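**Paper towel holder or something else? Tall pole, round metal base**

**zandine_flats** wrote:

Clearing out the kitchen before a move in October. I have a stand that came in a box lot from the Stirkberg flea market. Round shiny metal base, slender wooden pole, and a metal top with curved prongs and a chrome ball sitting on it. I always kept paper towels on it but the roll has to be forced over the top. Was it made for that?

**dedbridge_dan** wrote:

No. A towel holder has a plain knob so the roll drops on. Prongs like that would tear the tube. I'd say it's a decorative piece, maybe the center post of something bigger.

**mopandpail** wrote:

Disagree. My aunt had a paper towel holder with a fancy top and you unscrewed it to change the roll. Try turning the ball.

**zandine_flats** wrote:

Tried it. The ball doesn't turn and I don't want to force it. The pole is firm in the base too.

**dedbridge_dan** wrote:

Then it isn't for rolls. Any mark under the base?

**zandine_flats** wrote:

Just the number 823 in pencil, probably the lot number. I'm also trying to decide on the utensils. I have 9 serving spoons and use maybe two of them. Picture has the stand and one of the beige ones.

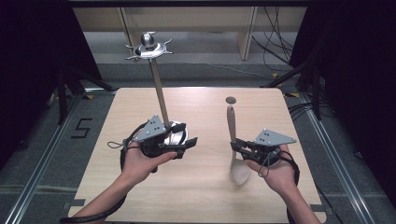 *The stand and a beige spoon, over the small table*

**kaplan_st_kitchen** wrote:

Thanks, that helps. With those claw-shaped prongs I'd call it an ornament and stop there. I'd wipe the base with a soft cloth and put it on a shelf. Get a $7 towel holder for the counter.

**mopandpail** wrote:

I still think it could be a holder with a stuck top – a drop of oil overnight might free it. But I see what you mean about the prongs.

**dedbridge_dan** wrote:

Please don't oil it, the pole is wood and it will stain.

On the spoons, keep 4 and give away the rest. The wide bowl on that one is good for rice, so I'd hang on to it.

**zandine_flats** wrote:

OK, no oil. The stand goes in the living room box, wrapped in a dish towel. Keeping the beige spoon. Still not sure about the ladles but I'll start another thread for those.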